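Should Your School Buy a Robot? Read This First
by Sorcha Matheson

Robot ads are very good at making you want a robot. The music swells, a shiny arm picks up a sock, and a voice tells you that chores are over forever. I have watched a lot of these ads. I still do my own socks.

Let's pretend your school has money to spend and somebody wants a robot that folds things: gym shirts, art aprons, the towels from the swim locker room. The robot is called the Dilta. Is it a good buy? Grown-ups who plan for equipment ask a boring question first, and you should too. What is the whole cost?

The whole cost is more than the number on the price tag. Say the Dilta rents for $627 a month. That sounds like a lot, but maybe your school can manage it. Now turn the page of the price list. There is a charge of $60 a month for repairs. There is a $20 charge every month for software, the instructions that run inside the robot. And there is $700, paid one time, for somebody to come and set it up. Get a pencil and add up the first month. Did you get $1,407? That's more than twice the number in big print!

Every month after that costs $707. Ask yourself how many towels your school folds in a month. Then ask how long it takes two kids and a radio to do the same job. 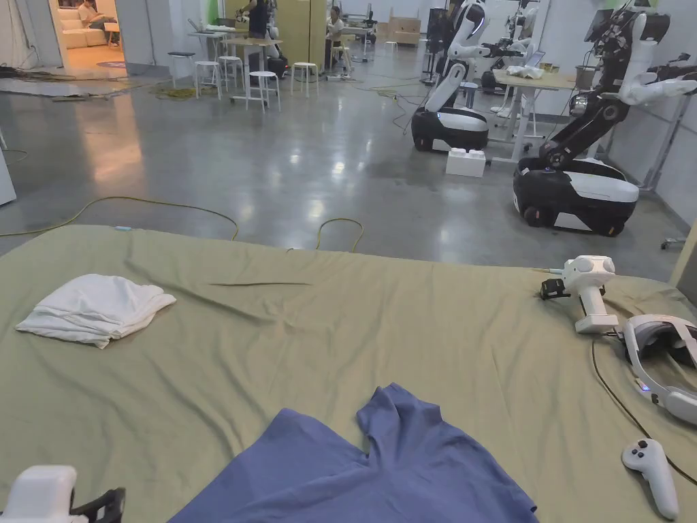
Next on a buyer's list is all the stuff that goes with the robot. People forget this part because the ad only shows the arm. A robot that handles cloth has to be taught, and teaching takes gear and room. Look at what is sharing the green sheet with one towel and one T-shirt: two hand-held grippers, a VR headset and a controller. Then look past the sheet at how much floor there is, with yellow cables lying across it, and the wheeled bases the robots stand on. Would all that fit in your locker room? Would it fit through the door? A planner measures the door before signing anything. I know of a school kitchen that bought a very nice dishwasher and then had to take out a window.

People cost money too. Teaching a robot is somebody's job, and that somebody gets paid. If the seller says, "It learns all by itself," ask to meet the person who fixes it when it doesn't.

What about the towels themselves? One towel folded well in a video tells you very little. The seller picked which video to show you. Maybe it was the first try and maybe it was the fiftieth. A careful buyer brings a bag of their own laundry, the wrinkly kind, and asks to watch.

Words to know

Budget: a plan for money, made before you spend it.
Quote: a seller's written price. If it isn't written down, it doesn't count.
Lease: paying to use something for a while without owning it.
Trial: using a thing for a short time before you decide.

Try it yourself

Make up two companies. Mine are Ginside and Nowakowski. Ginside has a low monthly price and a long list of extras. Nowakowski has a high price with everything included. Write a quote for each one, then swap with a friend and work out which is cheaper after one month and which is cheaper after a year. The answer might change!

I'm not saying robots are bad. Some jobs are dangerous or very dull, and a machine that does them well can be worth every penny. I just want to see the pennies first.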